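Minutes – visit to the Kita folding demonstration, September 26, 2021
Present: Nhi Tiêu, Phong Tăng, Akihiko Miyazaki (notes)

1. Phong opened by asking who folds T-shirts at a loss today. No answer.
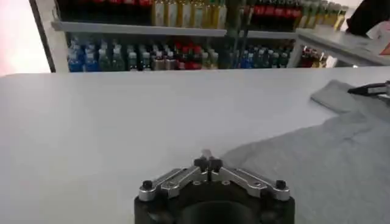
Nhi wanted a cycle time. Kita offered 30 shirts an hour – on a good day, by their own account. She asked that the last part be minuted.

2. Price not given. Akihiko doubts the figure of 1,000 shirts without a jam.

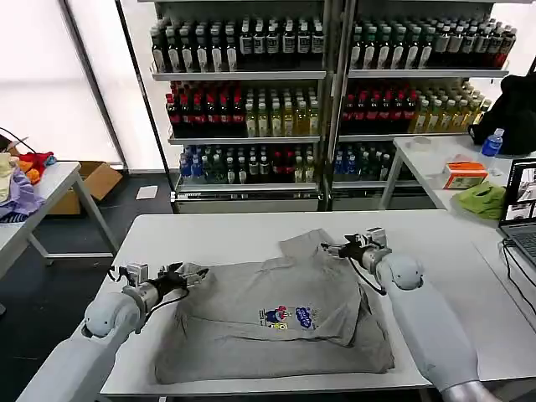
Towels and hoodies were not shown. Phong to ask for both, in writing, by October.

3. No order agreed.

Recent items
Huet lease renewal
Tunon visit notes
Packing bench repairs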